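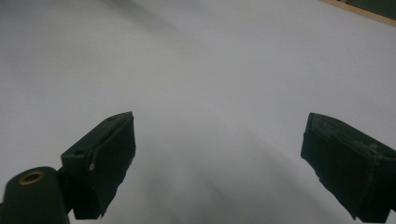 Tokel hand gripper

The Tokel hand gripper is a two-finger gripping tool carried by hand and used to record picking and placing motions for robot arms. It was designed at the Bundel workshop in Trostitz by Gilmar Portela and Ieva Kivi. The same finger set fits the Garba arm, so that motions recorded by hand can be replayed on the arm without changing the contact surfaces. Most of the published material on the tool concerns its upkeep, in particular the care of the finger pads and the opening check.

Construction

The tool has two black, block-shaped fingers that face each other and close along a single line. The left finger is held by a dark bracket. A camera on the body looks out over the fingers, and both tips stay in its view at all openings. The inner faces are padded. A post beside the left bracket carries a brass-colored ring insert in its top.

The fingers are driven by a trigger in the handle through a pair of linked sliders. A return spring opens them when the trigger is released. Early units used a softer spring, which left the fingers short of full opening after long use. It was replaced in the third revision.

Opening check

The opening check is done at the start of each working day and after any change of fingers or pads. The tool is held over a plain white surface with nothing between the fingers, and the trigger is released. A blank background makes the edges of the black fingers easy to find in the camera view. Sheet paper is commonly used, as is a white tabletop. Glossy surfaces are avoided. Lighting should be even; a soft shadow under the fingers does not affect the result, but a hard one can be read by the software as part of a finger.

The software stores the open position, then asks for the trigger to be pulled fully and stores the closed position. The difference between the two is given in encoder counts. A new unit reads 1,142. If the reading falls by more than 138 counts, the sliders are cleaned and the check is repeated. A unit that fails twice is taken out of use until the return spring has been inspected.

Pads and finger surfaces

Pads wear first along the lower inner edge, where they become ragged or shed small bits. Light fraying is accepted. A pad is changed when it lifts from the finger or when the finger material shows through. The old pad is peeled off from the tip downward, the face is wiped with alcohol, and the new pad is pressed on and left under a clamp for 3 hours.

Scuffing on the upper edges of the fingers is common on tools that are laid down on their side. Gray patches of this kind do not change the grip. Dalva Figueiredo, who kept the Trostitz maintenance log, recommended wiping them before the opening check in case they were dust, and recording them only if they remained. Sanding is not advised, as it removes material from the ridge that the software uses to locate the finger.

Replacement of fingers

Fingers are replaced in pairs. The bracket screws are loosened in turn, half a turn at a time, and the finger is drawn forward. Fitting one new finger against one old one gives uneven contact at the tips, a fault described in a workshop note by Rosângela Andrade dated 11 August 2018. The note covers 284 recordings, most of them made with mismatched fingers, and led to the present rule.

See also

Garba arm
Encoder
Parallel gripper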